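Stiro Stackable Storage Bin, Small
Home > Kitchen and Household > Bins and Baskets > Stiro

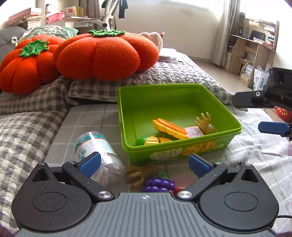 Lime-green plastic bin with printed front label, with cotton swabs and toy grapes.

The Stiro small bin is made for the things which have no fixed place at home: clothespins, sponges, batteries, tea bags, small toys. It is a simple open bin with a low front, so you can see what is inside and take it out with one hand. We sell it since our first catalog and it is still the bin that customers order again most often.

Stiro bins are produced by Zodetti in one piece, without glued parts. The bottom is flat and has four short feet, and these feet sit in the rim of the bin below when you stack. We recommend to stack not more than 4 bins if they are full. Empty bins go inside each other and take very little room in the closet.

Sizes and load
Small: 22 cm long, holds up to 2 kg
Large: same height as the small, holds up to 6 kg
Both sizes can stand together on one shelf, but please do not stack a large bin on a small one.

Colors
Lime green, white, light gray. The color can look a little different on your screen. Lime green is the same shade in both sizes. White is at the moment available only in small, the large white comes back in December.

Labels
Some bins arrive with a printed label on the front, depending on the delivery. If you prefer a plain front, warm the label with a hair dryer on the low setting and pull it slowly from one corner. Rests of glue come off with cooking oil and a soft cloth. Please do not use nail polish remover, it makes the plastic dull.

Care
Wash by hand with warm water and normal dish soap. The bin is not for the dishwasher - the high heat can bend the rim, and then stacking does not work well anymore. It is fine in the refrigerator but not in the freezer. Food should stay in its own package when you put it in the bin.

Goes well with
Gallardo shelf liner, cut to size, for wire shelves where the feet do not stand firm.
Jeleo clip-on lid, small. The lid closes against dust only and is not watertight. With the lid on, you can still stack.

Delivery and returns
Small bins are sent singly or in a set of 6. The set is packed nested, with paper between the bins. Unused bins can be returned in the original carton. If one bin of a set is damaged, you do not need to send back the whole set - write to us with the order number and a photo, and we replace the one piece.

Questions from customers
Does it fit under a bathroom sink?
The small one fits in most cabinets. Please measure first the free depth in front of the pipe.

Can I hang it on the wall?
No, there are no holes for screws and we do not advise to drill. The wall of the bin is too thin for this.

Is the old model compatible?
Yes, old and new small bins can be stacked. The old lids, however, do not fit on the new rim.

Page updated 09/02/2020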